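4. Residents' Views of Visitor Benefit in Stellby

4.1 Who gains from the visit

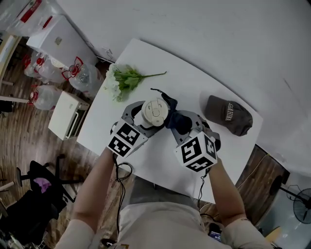

Figure 3. Work at a white table, seen from above.

Jelínek objects that surveys of travelers measure how travelers feel about themselves and tell us little about the places they pass through. The objection has weight. In the visitor survey reported in Section 3, most of those who answered agreed that their stay had been good for the town. They were not asked how they knew, and few of the written comments mentioned a resident in any detail. The interviews with residents were designed to fill this gap.

We interviewed 122 residents of Stellby and the neighboring district of Astmont. All had lived in the area for at least five years. Each interview opened with a general question on how the town had changed and came to visitors only afterward, so that those taking part could decide how much importance to give them. Answers were coded by two readers working separately, and differences were settled by discussion.

Income was the benefit named most often, but residents drew a clear line between money spent in the town and money spent on the way to it. Guests who booked a full package through Zullent, the largest operator on the route, were described as polite and well informed, yet they ate most meals at their lodgings and left by coach. Independent travelers spent less per day by their own account. Shopkeepers nonetheless spoke of them more warmly, as they stayed longer and came back to the same counters.

Contact between visitors and residents was harder to assess. Several residents of Astmont said that they had not spoken with a visitor during the past season beyond giving directions. Others reported lasting friendships, exchanges of letters, and in one case a return visit abroad. These accounts came almost entirely from households that rented out a room. It would be unwise to treat them as typical of the district.

Questions of cost produced longer answers. Rents, parking, and the early closing of the pharmacy in April were raised without prompting. A proposed fee of 1,000 crowns per coach was widely supported in Stellby and opposed in Astmont, where residents feared that drivers would stop there instead. The fee is considered further in Section 5, together with the position of the operators.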